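Hornar Holiday Flats: Changeover Safety Checklist, Flat 6
Checked by Fatemeh Nazari, Sep 11, 2022

Smoke alarm, hallway: PASS
Pressed and good and loud, poor downstairs must have jumped. Battery was new in February.

Window catches, bedroom: PASS WITH COMMENT
Both close properly, though the left one wants a firm push and I'd love somebody to put a drop of oil on it before the next family comes.

Drawer cabinet: PASS WITH COMMENT
I pulled on each drawer in turn and they all run nicely, and the cabinet didn't tip forward when I leaned on it (gently, Trinidad, I promise). The top needs clearing before the new guests arrive. Please put the bowl back in the kitchen, and leave any snacks in the welcome basket if they're still sealed.

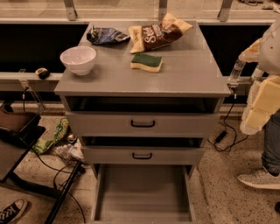
Drawer cabinet, top still to be cleared.

Hot water, bathroom tap: FAIL
The notice by the boiler says to call Dornitz if the tap runs too hot, and it certainly did for me, so I've rung them and they're coming in 2 days. Do put the little warning card by the basin until then, especially with children staying.

Blind cords: PASS
Cleats are firmly on the wall and the cords wound up high, just as we like them.

Fire blanket, kitchen: PASS
Hanging where it should be, tabs free.

Trinidad Riquelme to sign once the tap is sorted. Keys are in the usual place, under number 34 on the board.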